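招募启事:桌面操作数据质量规范员及标注规则试行参与者

发布单位:Drosar 数据与标准组
工作地点:Gralcombe 园区,二号楼
岗位类型:全职,另设短期试行参与名额

一、关于这项工作

Drosar 的标准组负责编写和维护桌面双臂操作任务的采集规范,内容包括任务说明书的写法、工位布置要求、操作员行为守则、片段验收标准,以及安全停机的处置流程。规范的使用方是采集工位上的操作员、验收人员和后续的标注团队。目前规范的主体部分已经在用,但有几章写得过粗,不同班次对同一条款理解不一,验收结果也就对不上。我们需要一名专职规范员把这些章节重写一遍,同时招募一批试行参与者,按新条款实际做验收,把读不懂、执行不了的地方找出来。

今年的重点是容器类物品的搬运与摆放,包括编织篮、收纳盒、托盘等。这类物品看着简单,验收时分歧却最多:篮子倾斜到什么程度算任务的一部分,什么程度算失误;两件容器同时移动时,片段从哪一帧开始;物品出画后是否继续计时。这些问题现行条款没有写清楚。

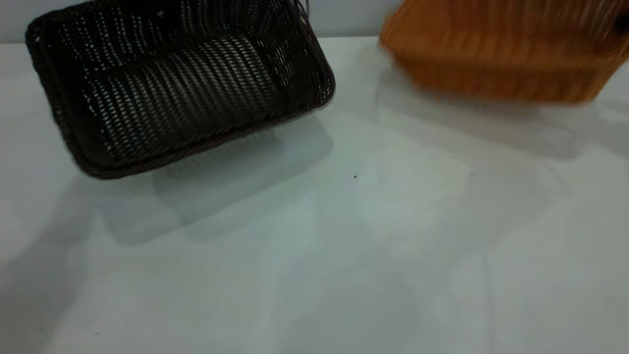
容器类任务工位:深色编织篮与橙褐色编织篮,白色台面。

运动模糊的处理是另一项待定内容。现行条款只写了“画面应清晰可辨”,有的验收人员因此把物体移动时的正常拖影全部退回,有的则一概放行。新条款要分开写:物体本身因移动产生的模糊如何判定,镜头失焦或支架松动造成的模糊如何判定,各自由谁复核。台面清洁也要补一条可执行的标准,说明细小碎屑在什么情况下需要停下来清理,什么情况下记录即可。

二、规范员岗位职责

1. 重写容器类任务的验收条款,每条给出判定依据和正反两类参考片段。
2. 维护工位布置检查表,包括台面、背景墙、光源、相机固定点和急停按钮的位置要求。
3. 组织条款评审,收集操作员和验收人员的意见,逐条答复采纳与否及理由。
4. 抽查已验收片段,每一批抽取 500 条,统计不同验收人员之间的一致性,并写出差异说明。
5. 管理规范的版本。每次修订须注明改动条款、生效班次和旧片段是否需要重新验收。
6. 参与安全事件复盘,把需要落到条款里的内容写进去。
7. 与 Storix 工具的维护人员对接,保证平台里的判定选项与规范文字一致。

三、规范员任职要求

1. 大专及以上学历,专业不限。自动化、工业工程、质量管理、技术写作方向均可。
2. 有编写作业指导书、检验标准或操作规程的经验,投递时请附一份可以公开的样稿。
3. 中文书面表达准确,能把一条规则写到不同的人读了做出同样的判断。
4. 能阅读英文技术文件。
5. 了解协作机器人的基本安全要求,知道急停、保护性停止和限速运行的区别。不要求会编程。
6. 能接受一定时间在采集现场工作。规范员入职后的前四周须在工位跟班,熟悉操作员的实际流程后再开始改条款。

有以下经历者优先:做过标注质检或验收组长;参与过企业标准或团体标准的起草;用过 Storix 或同类片段管理工具。

四、试行参与者招募

试行参与者按新条款草案验收已采集的片段,并填写疑问单。每人完成 900 条片段,分批进行,第一批为培训批,不计入一致性统计。每条片段须给出通过、退回或待议的判定;判定为退回或待议的,须注明所依据的条款编号。找不到对应条款的,填“无条款”,不要自行套用相近条款。

参与条件:
1. 年满十八周岁,视力或矫正视力正常,能分辨颜色。
2. 未参与过本次条款草案的编写。
3. 有无验收经验均可报名,请在报名表中如实填写。两类人员我们都需要。
4. 能保证试行期内每周到场至少两个半天。片段不得带出园区,不提供远程参与。

试行期间,参与者之间不得讨论具体片段的判定结果。对条款文字的疑问可以随时提交,由规范员统一答复,答复同时发给全体参与者。参与者可以随时退出,已完成的部分照常结算报酬。

五、现场守则

所有进入采集区的人员,包括应聘试岗者和试行参与者,须遵守以下规定:

1. 入场前完成安全培训并签字。培训时长为 30 分钟,每次规范更新安全章节后须重新参加。
2. 机械臂通电时,任何人不得把手伸入工作区域。调整台面物品须先按下停止并确认指示灯状态。
3. 长发束起,不佩戴松散的首饰和挂绳。
4. 不得移动相机、灯具和台面标记。发现位置有变化的,通知当班工位负责人,自己不要复位。
5. 编织类容器如有断条、翘起或松脱的编条,应在工位记录中注明。是否更换由工位负责人决定。
6. 不得在采集区拍照或录像。

六、待遇

规范员岗位实行月薪制,试用期三个月,试用期内社会保险和住房公积金照常缴纳。园区提供工作餐。工作时间为上午九点至下午六点,跟班期间随班次调整。

试行参与者按完成批次计酬,培训批同样计酬。具体标准写在参与协议中,签署前可以索取全文阅读。

七、选拔与报名

规范员的选拔包括材料筛选、书面测试、现场试岗和面谈。书面测试给出 4 条现行条款和一组对应片段,请应聘者指出条款中不明确的地方并改写,时间为半天。测试材料归 Drosar 所有,应聘者的改写稿未经本人同意不用于正式规范。

试行参与者填写报名表并参加一次现场说明会即可,名额报满后转入候补。

条款评审由 Economou 咨询提供外部意见,评审人员不参与招聘决定。

请在五月底前通过 Drosar 网站的招聘页面提交材料,标题注明“规范员”或“试行参与”。应聘规范员请附简历和样稿,报名试行参与只需填写报名表。收到材料后十个工作日内回复,未入选者也会收到通知。提交的个人信息仅用于本次招募,招募结束后按公司规定删除。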